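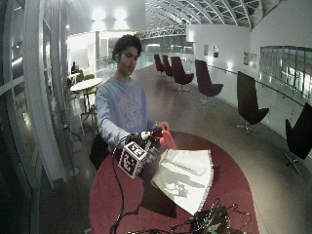
Parents at the Ernau Swim Club were told on Tuesday night that the age-group squads will train six mornings a week from the fall, up from four, and one of them asked whether younger swimmers could skip the early Saturday session. The club said they could. Swimmers under 11 will be expected at three sessions a week, with the others optional.

The new schedule follows the club's move to the Venitz pool, a 50-meter facility that reopened this spring after repairs to its roof and filters. Ernau had been training in a 25-meter pool at the Dindden school, where it shared lanes with lap swimmers and a water polo team.

Under the agreement with Venitz, the club gets four lanes before school on weekdays and the whole pool for two hours on Saturdays. Evening practice for the senior squad stays at Dindden until November, when the school pool closes for the winter.

Membership has grown to more than 300 swimmers, and the club is hiring a second full-time coach. Applications are open through the end of July. The coach will run the distance group and help with stroke lessons for beginners.

Fees for the senior squad will not change. Age-group families will pay slightly more per month to cover the added lane time, and the increase takes effect with the first fall bill.

The club also confirmed that the Hämäläinen Cup, its annual long course meet, will be held at Venitz for the first time. Heats start at 8 a.m. and finals at 4 p.m. on both days. Relay entries have to be turned in with individual entries this year. Warm-up lanes will be assigned by team and posted at the pool entrance on the morning of the meet.

Posted 6/29/22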